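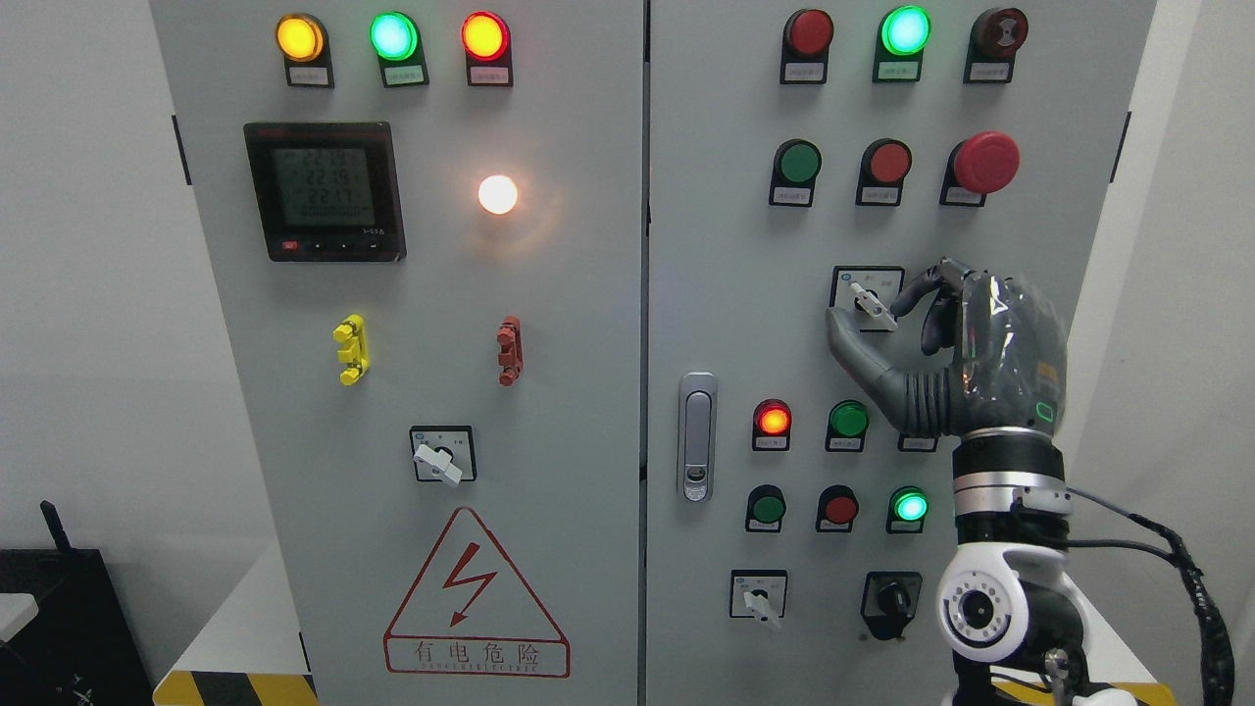

Ticket 1463 - Cabinet operator kit, selector switch task
Status: open, waiting on vendor
Customer: Cekside
Product: Duvumari hand + arm, trial unit
Opened by: Dale Paquette

8:50 am
Hand closes on the selector OK, thumb one side, fingers curled on the other. Starts the turn, then the wrist faults at 40 degrees. "Torque limit, joint 6." Arm holds position until reset. Same switch every time, upper one on the right door. Have not tried the lower one yet.

9:15 am
Power cycled controller. Reloaded the switch profile. No change. Palm ring stays green through the whole thing, even after the fault, so the ring is no use as a fault light. Is that by design? Manual doesnt say.

9:40 am
Turned the switch by hand. Stiff but normal, clean click at each position. Not the cabinet.

10:05 am - reply from Gukeck support
Please send firmware version and grip force setting. Also confirm approach angle. Profile expects the hand square to the door. If the arm comes in from low on one side the fingers can bear on the switch plate and the wrist works against that drag.

10:20 am
Firmware 2.14. Grip force 63 percent, whatever it shipped with. Arm does come in from lower right, only place the base fits. Fingers go right around the plate. So could be drag, yes.

Want to be clear we can't move the base to the other side. Sales told us up to 14 switch types "out of the box" and this is a plain lever rotary.

11:00 am - reply from Gukeck support
Try: grip force down to 40. Back the palm off the door slightly before the turn (Offset, page 2 of the task menu). Leave the torque limit alone for now. Keep the path clear of the e-stop mushroom, it is in the row just above.

11:35 am
Force at 40, no offset: lever slips, no fault.
Force at 40, with offset: full turn, then faulted on the way back. Better.
Went back to 63 with offset: full turn and back, twice. Third try faulted agian at the return.

11:50 am
Log files uploaded. Still need from you:
- profile for a side approach, or steps to make one
- answer on the palm ring
- whether Milošević site saw this too, they have the same kit

Not signing off the trial until the return turn is reliable. Leaving it on 63 with offset. Call me after lunch, not before.

Dale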